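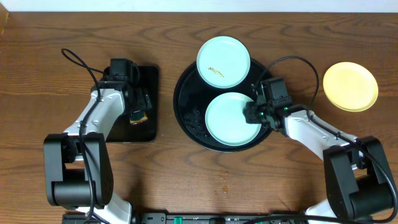
Does a dishwasher use less water than washing by hand?
It depends on who is at the sink, and our numbers are too thin to say more than that.

Household Water Project, Final Report
Sveva Cocco and Zinash Tefera
Handed in 1/6/25

Why we picked this

The Trukon leaflet that went out with the water bills in Nerach says a family can save 733 gallons a month by giving up washing dishes by hand. We had both heard versions of that claim at home. The leaflet gives no source. It doesn't say how big the family is, how many meals they cook, or what kind of washing by hand it has in mind. A number that exact ought to come with a method behind it, so we wrote to Trukon in July and asked for one. We got a second copy of the leaflet.

What we did

We asked 20 households in the Plimgate area to write down how much water went into the dishes each evening. Half of them ran the tap into a marked bucket under the faucet and poured it into the sink as needed. The others read their meter before and after, with nothing else running. Each household got a log sheet and a pencil. We handed out 200 sheets and got back 100 we could read, and we are not going to pretend the missing half would have looked the same. People who keep a water log for two weeks are careful people. They are probably careful with the tap too.
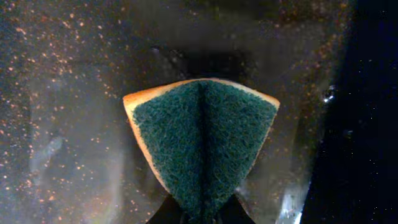

Fig. 2. Sponge, scouring side out.

Three habits came up again and again in the logs: filling a basin, washing under a running tap, and a mix where the plates soak and then get rinsed one by one. The basin people used the least water every time we could compare. The running tap people used the most, and they also wrote the shortest notes. Pans threw everything off. One burned pan of rice took more water than the rest of that night's dishes, and it was logged by a basin household that otherwise looked like saints.
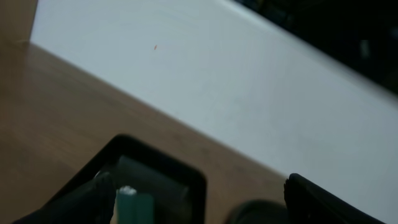
Meter readings were the weak spot in the whole project. The small dial on most of the older meters (the Tosh model, mainly) is hard to read to the last digit, and two people reading the same one came up with different answers. We tried a spill check as well, wiping up what landed next to the sink and weighing the cloth before and after. We dropped it after a week. Drops stand out on a brown wooden tabletop, but on a flat white surface, grayish in places and faintly marked across the middle, they are easy to miss, so the check mostly measured what color people's kitchens were. Zinash still thinks it could be made to work. Sveva does not.

We also never settled what counts as a load. A dishwasher that runs half full uses the same water on the same setting as a full one, and the leaflet seems to assume every load is packed. Only a few of our households with a machine said they always waited until it was.
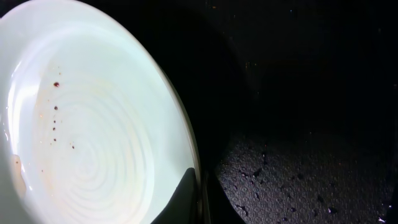 Should people stop rinsing plates before they go in the machine?
Scraping was enough for nearly everyone who tried it, though dried egg was a steady exception.

What we would change

Use one way of measuring and stick to it. Mixing buckets and meters gave us two sets of numbers that can't fairly be added together — we did add them in our first draft, and our teacher caught it. Ask for the number of people at the meal on every sheet. We left that line off.

As for the 733 gallons, we can't say it is false. A big family that leaves the tap open might get there. We found no household that used that much on dishes to begin with, and you can't save water you weren't using. We have asked Trukon again for the source and will add the reply to the class folder if one comes.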